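Wiki > Simulation > Test environments > Mestus gripper comparison

Mestus gripper comparison

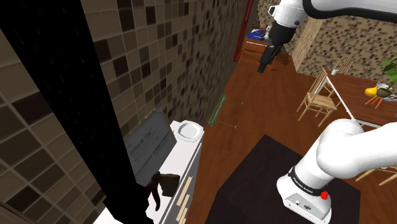

Maintained by: Manipulation Group, Reststead Robotics Department

The Mestus gripper comparison is a series of simulated tests in which grippers and arm controllers are tried under the same conditions. It was started in September by Sudheer Sundaram, and the results are kept in the department's archive. The present edition of the rules is dated January 5, 2021.

Setting

All tests take place in a rendered home interior with a tiled wall, a wooden floor and a dining table with chairs. The arm is a white Franka Emika model carrying a parallel gripper. A green outline on the floor serves as target marker. Small household things, such as a cup and a plate, stand on the furniture.

Grippers and controllers

Two grippers are compared. The first is the standard parallel gripper, which is used as the reference. The second is the Zokimon, a gripper with softer and wider fingers. Each of them is run with two controllers: the position controller of the department and the Fuchs controller, which limits the contact force.

Procedure

A trial begins with the arm in its start position and ends when the object is released or the time is over. The complete series has 532 trials. Of these, 151 were repeated after Maham Bajwa found that the friction value of the Zokimon fingers was entered wrongly. The old results are kept but they are not included in the tables.

Limitations

Contact between soft fingers and small objects is simplified in the simulator. For this reason the results of the Zokimon should be compared between controllers only, until measurements on a real arm are available.

See also: Fuchs controller; Friction settings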